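12/07/2026

Quick one tonight, got about ten minutes before the pasta boils over. So - wallpaper. I have been going back and forth on the hallway for weeks and I'm still nowhere.

Bullfinches? Or just plain white and be done with it?

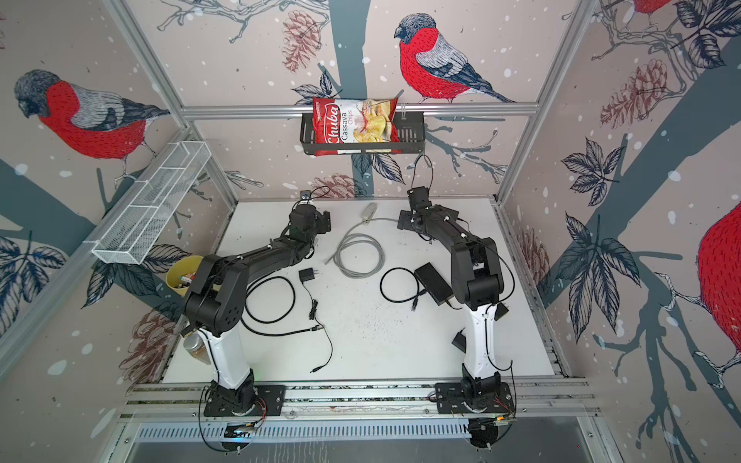
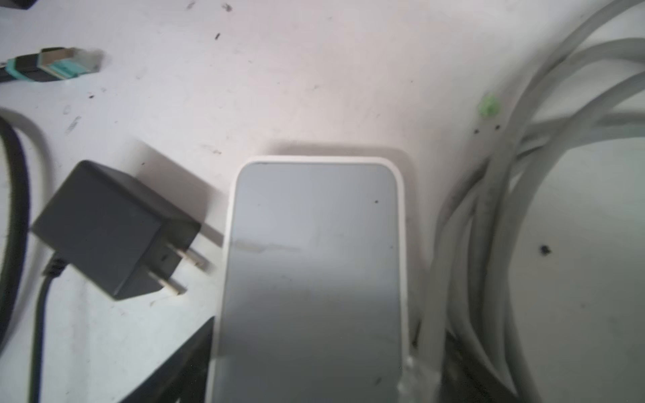

Kenna says birds in a hallway make it feel smaller. Ji-hoon says paint, always paint, but he rents. My mother had brown stripes up the stairs for most of my childhood and I can still feel the seam where I picked at it. Got yelled at plenty.

Prices are silly btw. Went to Gruber on Saturday, 128 dollars a roll for the one I liked. I need six. Maybe seven with the pattern match, which I always get wrong. Walked out with a sponge and some sample strips, they're taped up by the coat hooks now. One has already fallen off twice.

Things I still dont know:
do you size the wall first or is that an old people thing
what happens behind the radiator
can I do it alone or do I need to beg Archie again

Old paper has to come off before any of it. Did one corner with a scraper and hot water, took all evening, there's a green layer under the beige and then somthing floral under that. Kind of pretty. Kept a peice.

Ok pasta. More in September if the walls are still standing.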